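Stop hiding the grab rail

My father-in-law's bathroom has a grab rail in it that doesn't look like a grab rail. It looks like a towel rail, because for the first year that's what everybody used it for, and by everybody I mean me as well. I'd come out of there having hung a damp hand towel over the one thing in the room that was meant to stop an eighty-odd-year-old man from going down on the tiles.

I've been thinking about that rail a lot lately, because my wife and I have been shopping for our own. We're not old. Well, we're older than we were. I had a hip done in December and came home to a house with a step up to the toilet (who designs that? who thinks, yes, a little plinth, like a throne?) and a shower you climb into over a tub wall that suddenly seemed as high as a farm gate. So I've had my time with the whole catalogue. The raised seat, the shower stool, the long-handled shoehorn, the grabber thing that my grandson took off me within a minute to pick up the dog's toys.

And what I've come to believe, with the zeal of the recently inconvenienced, is that we've gone badly wrong in trying to make all this stuff invisible.

Look at how it's sold now. "Discreet." "Blends with your décor." I looked at a Grulline rail that comes disguised as a shelf, with a little lip so you can put your shampoo on it. Lovely colour, brushed something or other, and it cost 300 dollars. The plain white one next to it, ribbed so a wet hand can hold on, was 55. I stood in the shop for ages with one in each hand like I was choosing a melon. The expensive one was slippery! I'm sorry, but it was. It had been polished to within an inch of its life so that visitors wouldn't guess what it was for.

Who are these visitors? I'd like to meet them. I've never once come away from a dinner party saying the lamb was nice but did you see what they've got beside the toilet.

The fellow who put me onto this line of thinking was Damián Zamudio, the occupational therapist I was sent to after the hip. He walked through our place with a notebook and didn't say much until he got to the bathroom, and then he asked me to show him how I got out of the tub. So I did, fully dressed, feeling like a goose. "What are you holding?" he said. I was holding the soap dish. I'd been holding the soap dish for years, a ceramic soap dish glued to a wall, and trusting it with my entire body.

He told me he'd much rather see a rail in a colour that stands out from the tile. Dark on white, or red, he didn't care, as long as your eye finds it when you're half asleep and your glasses are on the bedside table. A rail that blends in is doing its best to be missed. I went home and thought about the towel.

Now, I do understand the other side. My friend Ngọc La disagrees with me completely and she's disagreed with me over lunch more than once. Her mother refused everything. Refused the walker, refused the bed rail, refused a perfectly good Garba bath seat that sat in its box in the hall until they gave it away. The only thing she'd accept was a walking stick with flowers on it, and she accepted it because it could pass for an accessory. Ngọc's view is that if a disguise gets the thing onto the wall, then hooray for the disguise. I can't really argue with that. A rail you're ashamed of and won't install is no use to anyone.
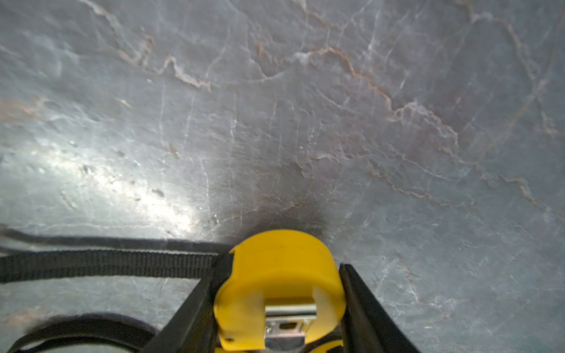

But I'd ask where the shame came from in the first place. When we make a thing sneaky, we're telling people there's something to be sneaky about. Glasses used to be like that, and now my niece wears a pair of bright green ones the size of saucers and gets compliments on the bus. Why shouldn't a grab rail be cheerful? Why shouldn't a walker come in the colours they do bicycles in? Florkisport makes one in orange, I'll give them that, and there's a man at my pool who has it and zips about like he's late for something.

The other thing I'd change is when we buy. We all wait for the fall. My brother-in-law had every chance to put a second handrail on his stairs, and it would have been an afternoon's work, and he put it in after he'd broken his wrist. If you're redoing a bathroom at 50, have the builder put solid backing behind the tile while the wall's open. It costs next to nothing then. Do it later and you're paying someone to take the wall apart again.

We bought the white one, by the way, the ribbed one. Then my wife decided white on white was exactly what Damián had warned us about, so it went back and we got it in navy. It's by the shower now at an angle, and there's a separate hook for the towels.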